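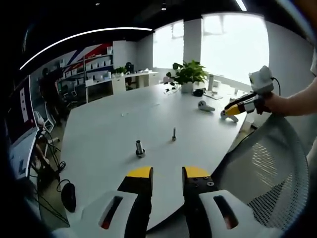
Meeting room booking, level 2

yanling_s, 26 Oct 2022
Can we please stop booking the big room for the whole afternoon? On Monday I had 41 people on a call and took it from the kitchen.

aprieto
I booked it, sorry. Our client from Floltine was late and I did not want to lose the white table.

hdong
I don't agree with a limit. Some of our talks need three hours — the small room has no air.

yanling_s
Three hours is fine. Five hours with two persons is not fine.

lihua.hou
At Prurance we had a rule: if you are not there after 15 minutes, the room is free. It worked well for my neighbours, less well for me.

hdong
That one I can accept.

aprieto
Me too. Who changes it in the calendar?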